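Setting Up a Belt Sorting Station in a Shared Workshop
Posted Jul 31, 2023

This is the sorting station we set up at the Sanddale workshop: a conveyor, two bins, and a robot with a pair of five-pound hands we could never have justified buying for one garage. The steps below cover the layout and the first slow runs. They assume the robot already moves under your own software and that the stop button works.

1. Place the belt first

Put the conveyor where it will stay, then level the feet. Ours is a used Kolier unit with aluminum side rails. Check the tracking by running it empty for 7 minutes. If the belt creeps toward one rail, turn the tension screw on that side a quarter turn and run it again. Mark the feet on the floor with tape so you can tell later if somebody has bumped it.

2. Set the bins

Bins go below the near rail, side by side. Push them in close enough that a dropped part lands in a bin and not on the floor. We use plain blue ones because black parts show up well against them in the head camera. Screw a strip of scrap wood to the floor or stand as a stop – bins drift when you empty them.

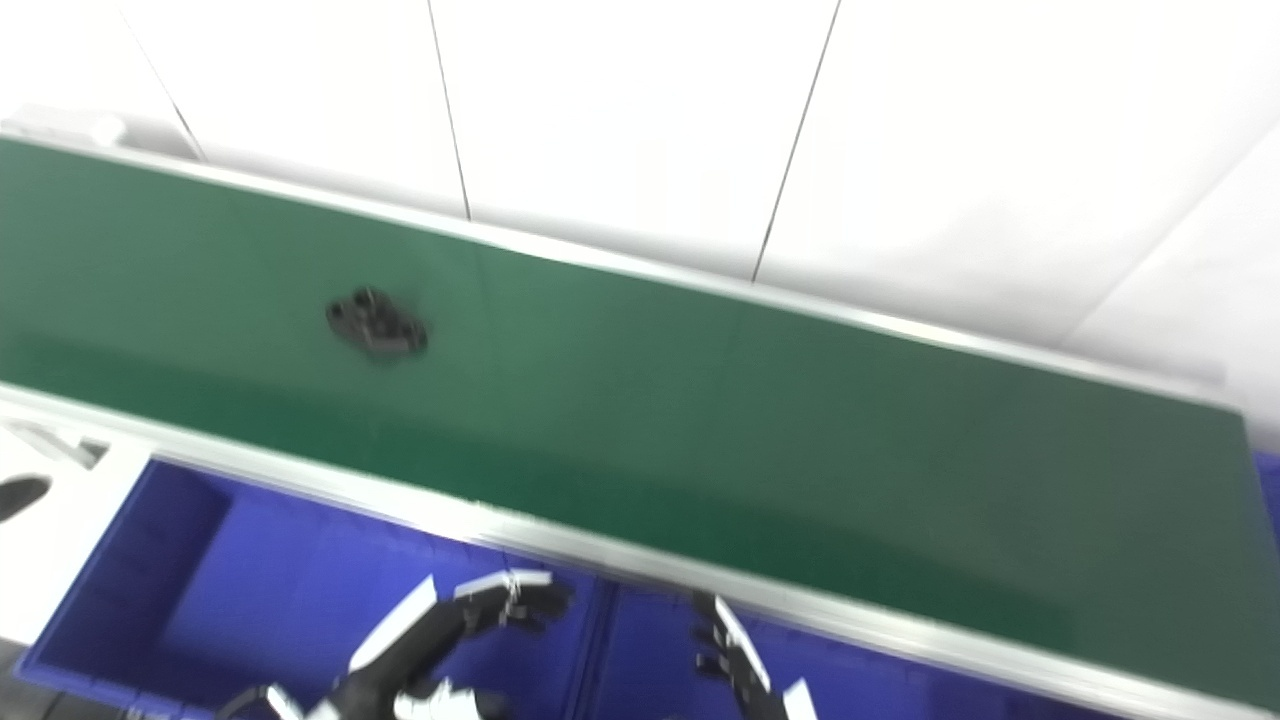
3. Teach the waiting pose

The waiting pose is where the hands sit between picks. Keep them low, below the belt edge, with the fingers open. Save it under a name you will remember. Every pick should start and end there, which makes a bad run much easier to trace.

4. Run one part at a time

Start the belt at its lowest speed and feed a single part. Stop the belt by hand when the part reaches the pick area, then let the robot reach for it. Do this until you get four clean picks in a row. After that, let the belt keep moving and raise the speed one notch at a time.

If the fingers close early, the delay setting is too short. In the Gwilliam control script it is the line called pick_wait, in milliseconds. We started at 3,000 and came down from there.

5. Add the second bin

Get one bin working before you add the other. Copy the drop pose, shift it sideways, and test it with the belt off. Watch the wrist as it crosses the near rail – that was where ours used to touch.

Save a copy of the settings file before changing anything else.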